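Furura Stone

Meaning and background: Furura is the trade name I use (and a fair number of other crystal sellers use it too) for a banded green and cream stone that comes out of the hills behind Bultness. It's mostly a kind of jasper, with chlorite giving it the green and a bit of iron staining along the cracks. You'll also see it sold as Bultness Jasper or Meadow Stone, and as far as I can tell it's all the same material, so don't pay extra for the fancier label!

The first pieces I ever handled came from a small dealer called Rawashdeh, who had picked up a mixed lot in March and didn't really know what was in it. I bought 2 pieces, put one under my pillow and slept like a baby. That was enough for me - I've kept one by the bed ever since.

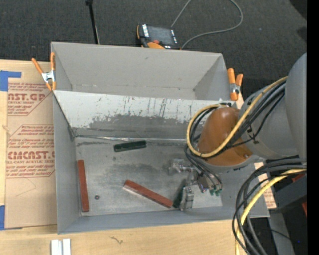 A gray bin with a sloping divider.

Healing properties: Furura is a heart stone first and a root stone second. People reach for it when they're worn out from looking after everybody else, and I'd say it's gentle enough for beginners. It is reputed to calm a racing mind, help with patience and make it easier to say no without feeling guilty about it. I like it with smoky quartz. With clear quartz I find it a little too lively at night, but try it yourself, we're all different. None of this replaces seeing your doctor, of course.

Hardness and care: The solid green parts are as tough as any jasper, but the cream bands can be softer and will take a scratch from your keys. Rinse it quickly under cool water and dry it off. I don't leave mine in salt, which dulls the polish, and I wouldn't soak it overnight either. Moonlight is fine for charging (so is a windowsill on a cloudy day).

Look-alikes: Dyed howlite gets passed off as Furura now and then. Look for color that pools in the cracks and comes off on a cotton swab with a little nail polish remover. The Julport material is a true jasper, only darker and with hardly any banding - pretty stuff, but it feels much heavier in mood to me.

Zodiac: Taurus and Virgo. Chakras: Heart, Root. Number: 4.

Page last updated February 12, 2025.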